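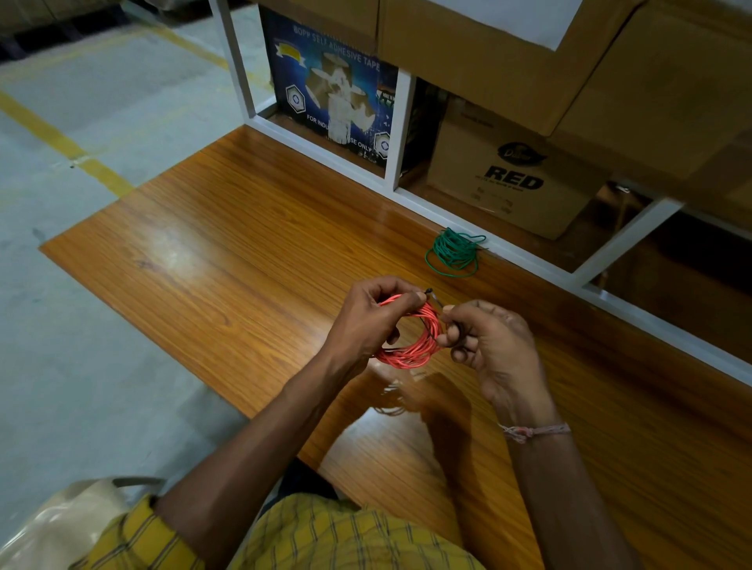 Home | Food & Drink | Seaweeds | Index | Contact

Dulse

Dulse is a red seaweed that people eat, and I'll admit right away that I'm a fan (I keep a bag of it in my desk). It grows on rocks along cold northern coasts on both sides of the Atlantic, and folks in Ireland, Iceland and eastern Canada have been chewing on it for centuries.

Fresh, it's rubbery. Dried, it turns a deep purple and tastes salty and a little smoky, and if you fry it in a hot pan it goes crisp and people start comparing it to bacon. I wouldn't go that far! My friend Temitope Uzor would, and she puts it in sandwiches with tomato and way too much mayo.

Uses

Most dulse gets eaten straight from the bag as a snack. You can also crumble it into soup, mashed potatoes or bread dough. For chowder I use 2 tablespoons of flakes to a pot and skip the salt until the end.

Storage

Keep it sealed and out of the light. A white powder on the leaves is usually just salts and natural sugars, but toss anything fuzzy or musty. It's high in iodine too, so go easy if you have thyroid trouble.

See also: Kelp, Laver, Irish moss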